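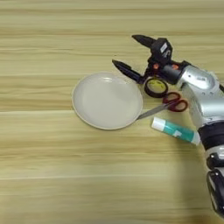
*A plain white plate on the worktable, with nothing on it.*

## Give your desk bits a plate

I used to be a drawer person. Everything small went into the top drawer of my worktable, and every time I wanted the scissors I had to stir the whole thing like soup. Pens, string, tape, three kinds of glue (two of them dried solid), a key to a bike lock I no longer own. You know the drawer. I think everyone has the drawer!

Then one afternoon I was wrapping a birthday parcel and had the marker roll off the table and under the radiator twice in the same minute, so I grabbed a plate from the kitchen shelf and dropped the marker on it. It stayed put. I've kept a plate out ever since, and I'm a bit evangelical about it now, sorry.

You want one with a rim. It doesn't need much, just enough that a round thing bumps into it and stops. Mine is shallow, so I can pick things off it without looking down. A cereal bowl sounds like it ought to work even better, but then you're back to digging. Skip your good plates too, because marker ink does get on them. On a glazed plate I can get it off with rubbing alcohol on a cotton pad and then a proper wash with dish soap, but I still wouldn't eat toast off mine anymore. It has changed careers.
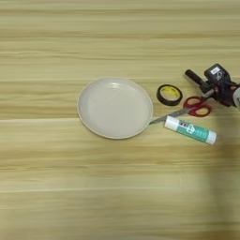 **Stengate, June 30, 2020**

A few more things I've worked out since I first wrote this up in April, mostly from people writing in.

Scissors don't go on the plate. They're too long, they tip, and the handles end up hanging over the side where your sleeve catches them. Lay them flat on the table with the blades shut. I like bright handles for this, red if you can get it, because I lose anything black or gray the moment there's paper on the table.

Tape goes flat on its side, next to the scissors, so the two jobs you always do together are together. If your roll is the kind with no dispenser, fold the end under by the width of your thumbnail before you put it down. I know, I know, everybody says that. I still forget it one time in five and then spend the evening scratching around with a fingernail like a cat at a door.

Lorcan Ó Dálaigh wrote to ask whether he could use a saucer. Sure, if all you've got is a marker and an eraser! The marker wants to lie fully inside the rim, though, so hold it across the saucer first and see.
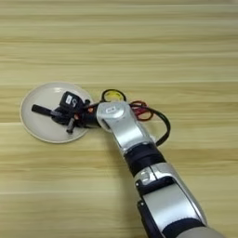 *Right at the plate.*

Now, putting things back. I put the marker down across the middle of the plate, cap on, and I click the cap before I let go of it. That click is the whole trick to markers lasting. The same goes for glue sticks: wind the glue all the way down first, then the cap, or you'll squash the top and get that crusty collar that never comes off.

If your table is bare wood like the one I use, give it a wipe with a barely damp cloth, going along the grain, before you lay any paper on it. Dried glue crumbs will print right through wrapping paper as little bumps. For glue that's already stuck down, I hold a warm damp cloth on the spot for a bit and then push at it with an old loyalty card. No knives, please. I have a scratch that I look at every single day. 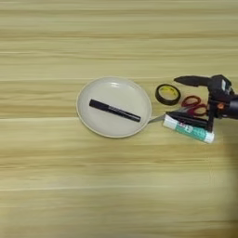

And leave yourself some bare table! I keep the tools in one band toward the back and the whole front clear, so when the parcel comes out there's somewhere to put it. If I let things creep forward, I end up wrapping in my lap.

Next time I'll do string, which I have strong feelings about. If you've found a way to keep a ball of it from wandering off, write and tell me before I buy another jar.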